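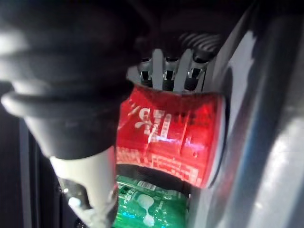 2025年4月29日 Tillarby 二楼，铺地毯那间

今天本来只想把易拉罐的事情弄完，结果一大半时间耗在地毯上了。先按顺序记，想到哪写到哪，看的人多担待。

红罐子这种压瘪了的，我现在改主意了，决定单独放一筐，不再跟圆的混着。之前我一直觉得瘪罐省地方，大家喝完顺手一捏，筐里能多装好多，多好啊！可是我们收罐子是为了剪开压平当薄铝皮用，罐身一旦中间凹进去，起了竖褶，摊平以后那几道印子怎么赶都还在。红色亮面的尤其吃亏，平的时候漂亮得很，一皱，灯一照全是一条一条粉的白的反光，做小牌子根本没法看。上面那些白色大字也跟着扭，字都歪成一团了，本来还想留一截字当花纹的，算了。

瘪罐也不是全没用，我试下来能派的用场先列在这儿：

一、垫片。剪小块，避开褶子，垫桌脚、垫柜门铰链都行。靠窗那张长桌晃了好几个星期，今天垫了两层就稳了。
二、试刀。新换的剪子先拿瘪罐开张，剪坏了不心疼。
三、练压花。反正要压出凹凸来，原来有点褶子影响不大，不过要挑褶浅的，深的那种一压就裂，裂口还特别扎手。
四、实在不行的进回收袋，跟以前一样送 Zetthorpe。

圆罐照旧：冲水，倒扣，控干，再上架。冲水这一步拜托各位别省！上回有人把没冲的直接摆上来，架子底下黏糊糊一圈，我拿热水擦了两遍才擦掉，过了个周末又返出来一点甜味。

关于怎么剪，我再啰嗦一次，因为新来的几位还没看过旧本子。先在罐口下面扎一个眼，从眼里进剪刀，顺着肩部转一圈把顶盖去掉，再往下竖着剪一刀，底也这么转掉，剩下的就是一张卷着的长方片。戴手套，厚的那种。竖着那一刀最好沿着条码边上走，条码反正不要。剪下来的片子会自己卷回去，别硬掰，反着卷在木棍上滚几下，再夹到厚书里过一夜。

瘪罐要剪的话，顺序稍微不一样。我今天是先从里面用木勺柄顶一顶，把瘪进去的地方大致顶回来再下剪子，这样刀口不会在褶子那儿打滑。顶的时候慢一点，听见“咔”一声就换个位置，老在一个地方使劲会顶穿。穿了也没什么大不了，就是那一块只能当垫片了。我顶穿过好几个，手感得自己找。

压平以后的片子按颜色归，红的、蓝的、绿的、银的。红的用得最快，因为小牌子大家都爱要红底，所以以后红罐子请尽量完整地留下来，喝完放台面上就行，别捏。我知道捏那一下很解压（我自己也爱捏），想捏的话捏别的颜色吧，银色的最多，随便捏。

重量也记一下。今天送走之前我把回收袋放厨房秤上称了，去掉袋子是 680 克，比我想的轻。铝这东西看着一大袋，拎起来跟拎了一袋空气似的。留下来要剪的那筐没称，秤的托盘太小，筐搁不稳。

压花台

顺带把压花台也收拾了。Mak 那台手摇压片机的滚筒上粘了一点红漆，应该是上次那批没把毛边修干净，漆皮被刮下来的。用棉签蘸酒精擦，不要用钢丝球，滚筒花了以后每一张片子都会带上一道印。擦完空转几圈，再拿一张废片走一遍，干净了。

间隙我调回原来那一格了。有人把它拧得太紧，薄铝皮进去以后出来都快透光了，边上还起波浪。做压花不需要那么狠，纹路浅一点反倒好看，背面涂了胶也贴得牢。谁要调紧做别的东西，用完请拧回来，本子旁边写一句也行。

模板又少了一块，叶子纹那块。不着急，看到了放回抽屉第二层就好。

地毯

好，说地毯。灰条纹那块，Kustent 的，当初选它就是图它耐脏，浅灰、白、深灰的细条子挤在一起，掉点什么都看不出来。可缺点也正是这个，掉点什么都看不出来！铝皮剪下来的细丝落进去，跟条纹混成一片，非得蹲下去侧着看才能看见反光。我今天就是这么蹲着看了一下午，膝盖现在还疼。

所以从今天起，剪罐子一律去硬地面那边剪，地毯这间只做量尺寸、画样、贴胶这些不掉屑的活。以前我没坚持，是嫌来回搬麻烦，现在觉得搬就搬吧，总比光脚踩到铝丝强。

打扫的办法我试了几种。普通吸尘器顺着条纹推，表面的灰和纸屑都能走，细铝丝走不干净，它会横着卡在绒里。换成逆着条纹推就好得多。再剩下的用宽胶带粘，把胶带反着缠在手上，一小片一小片拍过去，很笨，但是管用。磁铁就别试了，铝不吸，我还真拿了一块去试，蹲那儿拖了半天才反应过来，自己笑了好一会儿。

有几片地方颜色看着稍微深一点，有几片又浅一点，我一开始以为是脏，拿湿布擦了一块，干了以后没什么变化。后来换个方向看，深浅又变了，我猜是绒倒的方向不一样。先不折腾，过几天光线好的时候再看。要真是饮料渍，应该会发硬，今天用手摸下来没有哪片是硬的。 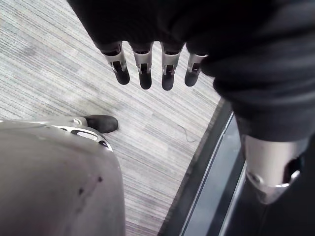
线头和头发是另一回事。深色的、打卷的、细细一根躺在灰条子上，远看根本分不清是线还是头发，凑近了我也常常认错。线头要小心，别上来就拽！如果是地毯自己脱出来的绒线，一拽能抽出好长一条，整排条纹都跟着松。我的做法是先用镊子轻轻挑一下，能整根拿起来的就是散的，扔掉；一头还连着的，贴着绒面剪平，不拉。剪完用指甲拨两下就看不出来了。

我们自己的缝纫角也掉线头，这个我得承认，桌布锁边那几天黑线用得多，到处都是。以后锁边的时候底下铺一张旧床单，做完四角一提抖到垃圾桶里，省得一根一根捡。床单我洗好了，叠在布料架最下面，上面别了个木夹子的就是。

吸尘器的滚刷也被缠住了，这才是它吸不动的真正原因，害我前面还以为是地毯太密。翻过来，拿拆线刀顺着滚刷划一道，缠着的线和头发整圈就下来了。建议每次用完都看一眼滚刷，花不了多久。尘袋今天也换了，备用的还在老地方。

地毯的边我也量了，靠门这条是 495 厘米，比旧图纸上的数字短，估计当年画图的人把门槛一起算进去了。想加压边条的话照 495 买，别照图纸买。压边条上次看中的那款是灰色的，每米多少钱我没记，谁手边有单子补在这儿。

要不要干脆换成拼块的地毯，中午吃饭的时候大家又吵了一轮。拼块的好处是哪块坏了换哪块，可是颜色每批都不太一样，条纹要对上更难。Kustent 这块整张铺的我看还能用挺久，问过一次上门清洗，报价 200，不含挪家具。我倾向于洗一次再说。换新的话预算里最多能拿出 2,000，拿这个钱先把储物架修了更实在，架子最上面那层板子已经往下弯了，压平的铝片又偏偏都堆在那上头。

杂项，免得忘

剪刀：大的那把钝了，已经放在待磨的盒子里，先用小的。
手套：左手的总是先破，右手的攒了一堆，下次能单买左手就单买左手。
胶：贴铝片背面的那种快见底了，盖子还没拧紧，瓶口结了一层皮。用针挑掉还能用。
小牌子：抽屉标签做到“螺丝 细”，后面“螺丝 粗”“垫圈”“合页”还没做。红底不够的话垫圈先用银的。
瘪罐筐：放在水池左边，筐沿贴了纸条，写着“瘪的”。字很丑，能看懂就行。
地漏：水池那边冲罐子冲出来的吸管皮和小拉环会堵，冲完顺手捞一下。

拉环我想单独留着，还没想好做什么，先装在玻璃罐里，好看。有人说可以串门帘，我觉得走来走去叮叮当当会疯掉，做成抽屉的小拉手倒也许可以，得先试试受力，一只环多半不行，两只叠着用细铜丝绑一下也许够。

明天接着弄：把红色那叠片子从书里拿出来，看看夹了一夜平了多少；瘪罐剪出来的那几张也夹进去了，夹在最底下，上面压了两本最厚的目录。垫桌脚的铝片边缘还没包，暂时用纸胶带糊着，搬桌子的时候手别往那里伸。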